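Halter Fitted Sheet by Wudura

Colour: Cream
Sizes: Single, King Single, Double, Queen
Price: from $49
Availability: In stock, ships from our Brimico warehouse

The Halter is our everyday fitted sheet. It is a plain cotton weave, medium weight, with no pattern and no sheen. It was made for guest rooms and rentals, where sheets get washed a lot and have to go back on the bed the same day.

The elastic runs the full way around the hem. Older stock had elastic at the corners only, and customers told us it rode up on the wall side. If you have one of the older sheets, the label is grey and the care tag is on the short end.

Cream is the colour we sell most of. It sits well with denim blues and greys, and small marks are easier to live with than on bright white.
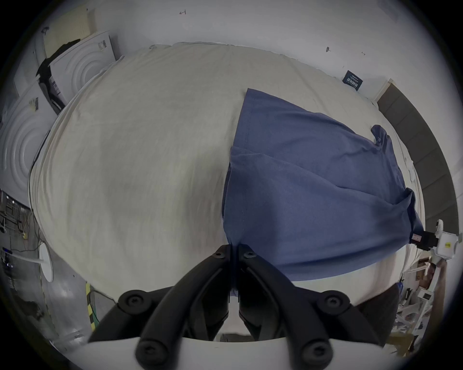

Fit and sizing

Measure the depth of your mattress before ordering, including any topper. The standard pocket suits most mattresses without a pillow top. For anything deeper, choose the Deep option from the menu. It costs $2 more in every size.

The sheet will shrink a little in the first wash. We have allowed for this, so it may feel baggy when new.

Beds against a wall

Fit the wall side first. Pull the bed out if you can, hook both far corners, then push it back and do the near side. If the bed is fixed, kneel in the middle and work the hem down with a flat hand.

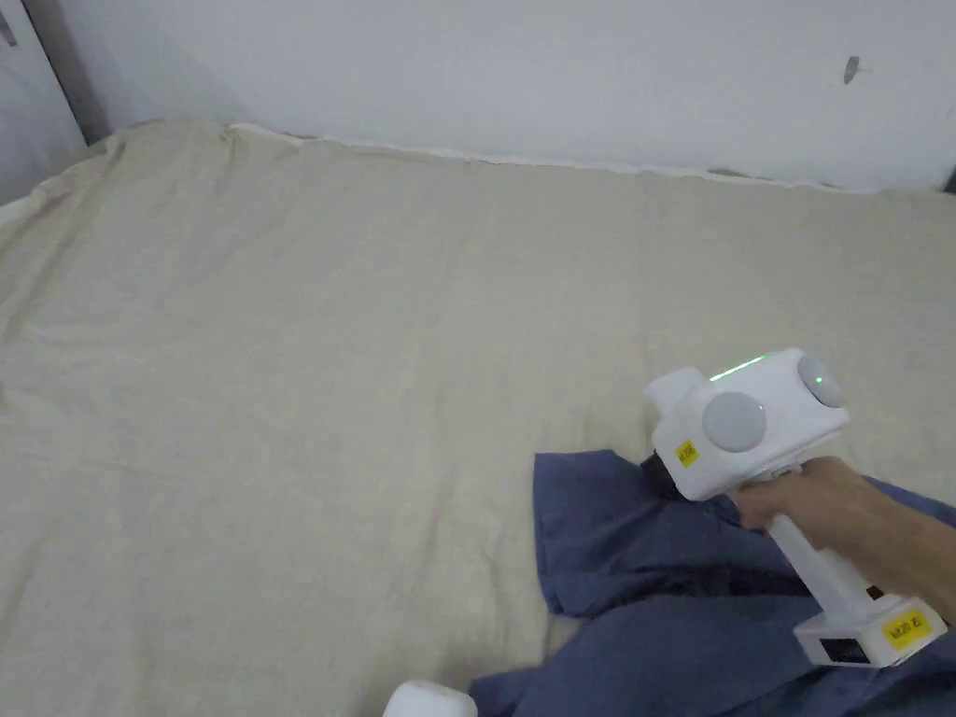
A few creases are normal with this weave and most will drop out overnight. If you like a flatter finish, take the sheet off the line while it is slightly damp and put it straight on.

Care

Warm machine wash, similar colours. Line dry or tumble dry low. Warm iron if needed. Do not bleach. Fabric softener will shorten the life of the elastic.

Returns

Unwashed sheets can be returned within 90 days in the original bag. For bulk orders or trade pricing, email Maureen Stockdale through the contact page. The matching Aliyu pillowcase is sold separately.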